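Search questions, tags or users
Robotics > Student projects > Grippers

Gripper catches the power cables when it goes for the hard drive, what approach is better?

Hello all. I am in the student team Claltance and our project for this term is to service a desktop PC with a robot arm. We must get the hard drive in its blue caddy out of the open case. The case lies on its side on the ribbed table, and our program Lastov moves the arm over it.

My problem is the orange and yellow cables near the drive bay. When the fingers go down, a fingertip touches the bundle.
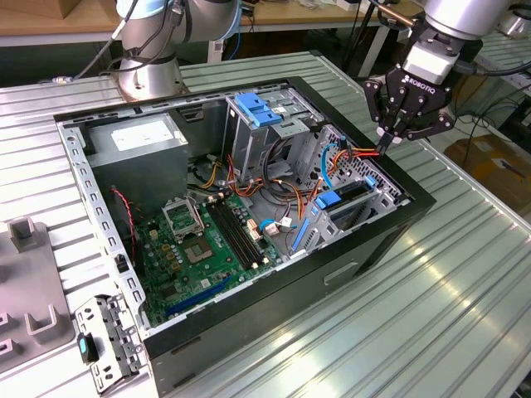
We tried 46 runs until now and in 7 of them the program stopped with a force error. I don't want to remove the cables, the rules of our competition (Vanitden, in July) say that the wiring must stay in the case. I add also the view from the wrist.

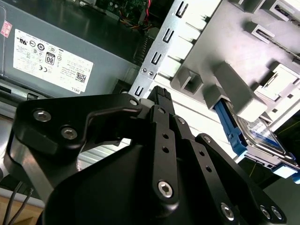

Wrist view, fingertip near the slotted metal bracket, blue handle of the drive at the right

Is it better to change the angle of the approach, or to make the fingers more narrow? We have 2 fingertip sets.

asked 2018-03-29

2 answers

Accepted answer

I would first change the approach and leave the fingers like they are. Put one more waypoint, 170 mm over the bay, and do all the rotation of the wrist there. After this go down in a straight line with the fingers only a little more open than the caddy. If you rotate while you go down, the fingertip makes a wide curve and it takes the cables with it.

For the lift, hold the caddy by its side and do not pull fast. Ours can hang at an angle after it is out, so check the clearance before you move sideways over the case.
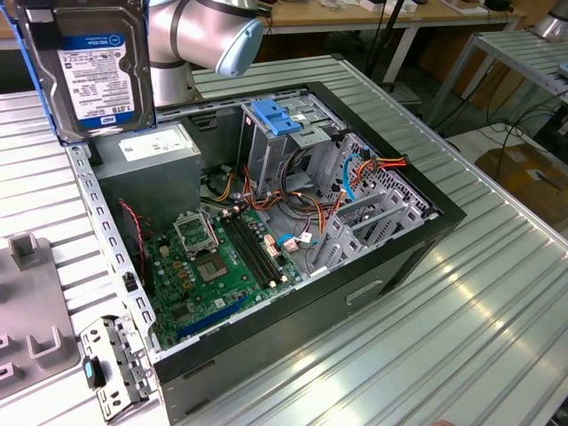
1.0TB drive in its blue caddy, held over the open case

Also please read your rules again. In our class the cables had to stay connected, but we were allowed to push them to the side before the start.

Second answer

we had same thing with Drakos last year. just make it slower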